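Wultum Cell, Arm and Gripper
Monthly inspection, October
Inspected by: Rakiya Etim
Second check: Ikechukwu Nwankwo

1. Base bolts and mounting
OK. Torque marks line up on every bolt.

2. Emergency stop
OK. Tested from both sides of the table. Reset works.

3. Joint covers
OK. Wiped down. No cracks found by hand.

4. Wrist flange
OK. Screws tight. Leave the label on when cleaning, stores needs it for the asset record.

5. Gripper fingers
Comment. Slight play in one joint, inside the limit. Wondimu to look again at 1,000 cycles. Count at inspection was 549.

6. Grip test, small block
OK. Close on the block at table height, hold, open. 7 passes, no slips. Block goes back in the drawer after.

7. Printed bracket on side of arm
Comment. Screw was a quarter turn loose. Tightened. Do not overtighten, the plastic splits. Spare bracket is on the Anozie shelf.

8. Device on bracket
OK. Does not shift when pushed lightly. Lens cleaned with dry cloth.

9. Cables
Action needed. Black cable across the wrist needs another tie before the arm is run at full speed. Check slack with the elbow at full reach. Hanging cables on the right must stay clear of the table edge. Ifeanyi Mohammed to fix.

10. Table and cloth
Comment. Cloth is creased and has smudges. Swap at next cleaning. Pull it flat before any grip test.

11. Loose items in reach
Comment. Basket may stay on the table if the job uses it. Clear paper and card before running.

Reduced speed only until item 9 is signed off.

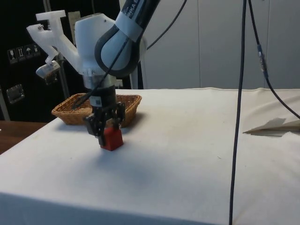

Item 6, gripper closed on the red block.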